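Telescopic flagpole vs fixed mast for a small backyard?

Forum > Sheds, Yards and Projects > General

southerly_sal
Posted Apr 22, 2025

Hi all! I've finally got the new deck finished and I'm dead keen to put up a pole for flags and windsocks. My grandmother flew signal flags off her back step and the neighbours used to try and decode them, so I want to bring that back. The yard is small, fairly sheltered on the south side and gets belted from the west in the afternoons.

I'm tossing up between a telescopic one (Lunness do one that comes in 12 colours, if you care about that) and a proper fixed mast set in concrete. Budget is under $1,000 all up, and I'd be doing the digging myself. What have you lot got?

tin_roof_terry
Fixed, every time. I had a telescopic for two summers and it rattled all night whenever the wind got up. Mine was a cheapie, I'll admit, but the sections wear where they overlap and then the rattle gets worse. Set a fixed one in concrete, put a decent halyard on it and you'll be flying flags for decades.

And yes please to the signal flags! Do you have her set?

mulchmadness
Gotta disagree with Terry. I've got a telescopic from Turkport and I love it to bits. When the forecast is ugly I drop it in under a minute and go back to my cuppa. Try that with a mast in the ground! A bit of felt tape inside the joins fixed the rattle for me - took ten minutes, cost next to nothing.

Also with kids and a trampoline it's great to be able to pull the whole thing out of its sleeve and have the lawn back.

southerly_sal
I do have her set, Terry! Most of it anyway. The Q has been chewed by moths and somebody made a cushion out of the K, so I'm sewing replacements. Lovely job for a wet weekend.

Good tip on the felt tape. Does the finish on the telescopic ones hold up near salt air? We're around 2 km from the beach.

gasket_gary
Salt's the thing I'd be looking at, Sal. Any time you've got two metals or two finishes meeting, have a good look at the joint. Grit loves to sit there.

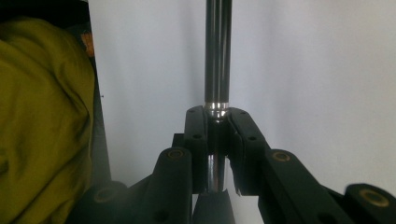
Dark upper section, chrome collar, bright steel below.

A rinse with the hose every couple of weeks and a wipe with a soft rag does wonders. Skip the abrasive pads, they'll scratch a shiny finish and then you're chasing rust spots forever. For a flagpole that close to the water I'd go fibreglass and forget about metal altogether.

tin_roof_terry
Fibreglass is a fair shout. Bit bendy for my taste, but it won't corrode.

mulchmadness
Bendy is good! Bendy means it gives in a gust. My sister-in-law's is fibreglass and it's been through some shocking storms up the coast. I still reckon go telescopic, but a fibreglass one.

halyard_hound
Long-time lurker, first post, because FLAGS. Whichever pole you pick, please spend the extra on the rope. I use the braided stuff from Karagiannis and it's a joy to handle, no fuzz and it doesn't kink on the cleat. Swivel clips too, otherwise your flags wrap themselves up like burritos.

Also check with your council before you dig. Mine was fine with anything under a certain height, but my mate one suburb over had to put in paperwork. And ring up about buried pipes and cables!

gasket_gary
Seconding the cables. I put a crowbar through my own irrigation line in March and I was the one who laid it.

southerly_sal
You are all legends. I'm leaning towards a fibreglass telescopic in a ground sleeve, with the good rope and swivel clips. Terry, I know, I know.

First hoist will be a message for the neighbours. Suggestions welcome, keep them clean!

tin_roof_terry
I'll forgive you if you post a pic. For the first hoist how about SAUSAGES? You'd need more than one set for all those S's though.

halyard_hound
There are substitute flags for repeats, Terry, but they only go so far. SNAGS is doable with one set and one substitute!

southerly_sal
SNAGS it is. Off to find the sewing machine.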